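Household Task Program — Progress Report to Celtenis
Work Package 3: Curtains, Blinds and Window Areas
Prepared by Joelle Kanaan, Elldale
November 20, 2022

Summary

Work since June has covered two tasks: drawing a full-length curtain and clearing a windowsill. Of 72 curtain attempts under autonomous control, more than half ended with the curtain fully drawn. That is short of the target in the work plan. Sill clearing is on schedule. We are not asking for a change to the budget.

Curtain drawing

The policy locates the leading edge of the fabric, closes one gripper on it and moves sideways while the other arm stays clear. Heavy pleated fabric is easier to hold than we expected, and slips after a good grasp are rare. Most failures happen earlier, at edge detection. Where a sheer layer overlaps the glass, the depth estimate jumps between the fabric and the buildings outside, and the gripper closes short.

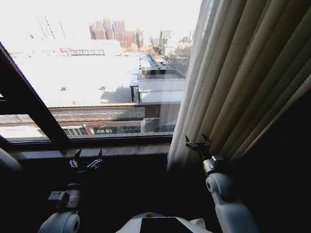 Figure 1. Two-arm work at the window, right gripper at the lower folds of the curtain. Daylight outside, dim interior.

Strong backlight remains the main open problem. With exposure set for the room, the glass saturates; with exposure set for the glass, the wall below the sill goes black and the arms lose their visual reference. Bracketed exposure at 2 settings recovered most of the lost detail in bench tests but slowed the control loop. The Vrettos team is porting the merge step to the onboard processor.

Sill clearing

Small rigid objects are moved to a tray reliably. Potted plants are excluded until the wrist force limits have been reviewed.

Assessment

A person draws a curtain in a few seconds. Our median successful run takes far longer, and an operator still has to be in the room. We would not describe the task as ready for unattended home use — the Wisside apartment trial should go ahead as supervised only.

Next period

Complete the exposure port and repeat the curtain series at dusk and at midday. Add roller blinds. Deliver the revised force limits to Celtenis for comment before the Wisside trial begins.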